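Last updated: October

Print this article | E-mail this article

An open door at Skutbridge: a conversation beside the sorting table

The workshop at Skutbridge opens to visitors on one Thursday in the autumn, and this year I went in the afternoon, when the school groups had already left. I had asked for a short talk with the engineer who prepares the demonstrations. She agreed, on the condition that I would not print her name, and that we could talk standing up, as she wanted to stay close to the table.

She has worked at Skutbridge for 2 years. Before that she was at Corard, where she repaired packing machines, and she says that she still thinks like a repair person. "When I see a machine, first I look where the cable goes," she told me. "After that I ask what it can do."

The task on the table is simple to explain. There are small cubes in two colours, red and blue, and there is one place for each colour. A child understands it at once, and this is the reason she likes it. "If I show a machine that welds, the visitors are polite. If I show a machine that sorts by colour, they begin to argue with it. They say, no, no, the other one! I want this arguing." 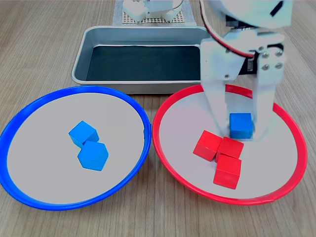
Volume 2, page 86

I asked what is difficult in such a task, for it seems to be work that any person could do while thinking of something else. She was patient with me. "You have two fingers, flat, and no feeling in them," she said. "Now pick up one cube which is touching another cube. If you come down a little crooked, you push the neighbour away. If you open too early, the cube falls on its corner and rolls. You and I correct this without knowing that we correct it. Here, somebody must teach every correction."

The teaching is done by repetition. For the cube task her group has collected 3000 attempts, good ones and bad ones together. She insisted on the bad ones. In her opinion, a machine that has only been shown perfect work does not know what to do in the first moment of trouble, and she compared it with a driver who has learned only on empty roads.

We spoke then about the visitors. Jaunzems, a firm which makes fittings for kitchens, had sent several people in the morning, and they wished to know how soon such an arm could put screws into small bags. She answered them that she did not know. "They were a little disappointed, I think. But it is a better answer than a date which I invent." The people from Trandbridge asked about the price of the plastic parts and how often they break. These questions she found more pleasant, as she could answer them from her own experience. The plates of the fingers wear at the tips, and a worn tip holds the cube badly.

Does she worry that a demonstration gives a false idea of the work? She thought for a while about this. "It can. On a table everything is near and the light is good. In a factory somebody leaves a glove on the belt." For this reason she does not hide the mistakes on an open day. If a blue cube ends among the red ones, she leaves it there until somebody remarks on it, and then she asks the visitor what the machine should do next. Some say it should take the cube back. Others say it should stop and call a person. She writes down both answers.

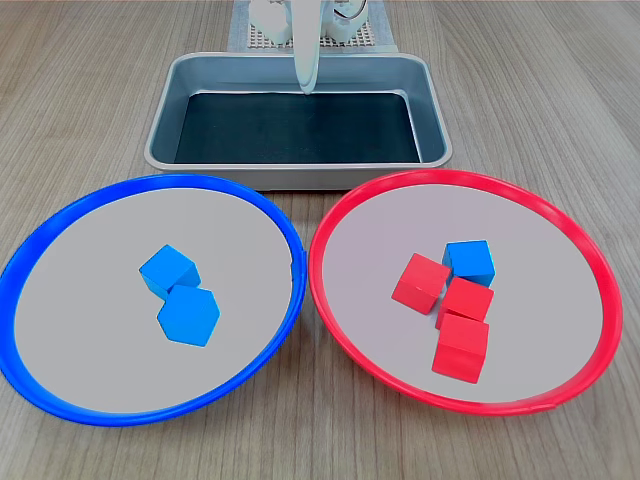

Why does the workshop use such plain cubes for the sorting?
They are cheap to replace, and visitors can judge for themselves which colour belongs where.

Before I left I asked what she would like to show next autumn. She would like to try socks. Cloth changes its shape each time it is held, and she expects a bad winter with it. "Come again and see us fail with socks," she said, and went to speak with a father and his two girls who were waiting at the rope.

Comments

I was there in the morning with my class. The pupils talked about the cubes all the way home in the bus, and not at all about the big machine in the hall.

Is there a lift to the upper workshop? We would like to bring my mother next time.

Good article, but you should have asked her how long 3000 attempts take. I tried to teach my own small arm at home and gave up after one weekend.

Socks will be harder than she thinks. I folded hospital linen for many years and the corners never stay where you put them.

Print this article | E-mail this article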